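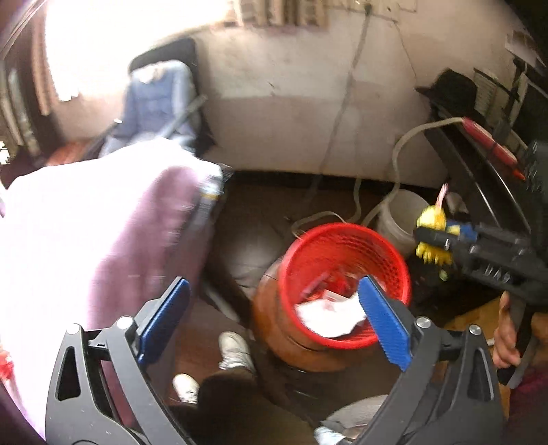 I want to defend the small basket for waste paper. My neighbor Corey Sutcliffe believes that every room needs one big bin with a lid, and that a basket standing on a stool is only laziness. I do not agree with him.

A bin with a lid hides the problem. You close it and forget what you threw inside. With an open red basket at the height of the hand, I see my candy wrappers and tissues each time I walk past, and I feel a little ashamed, so I empty it. In two years I never had to buy the special bags from Clenico.

Corey says that guests will look at it. Let them look. A home where people eat sweets and blow their noses should be allowed to show this.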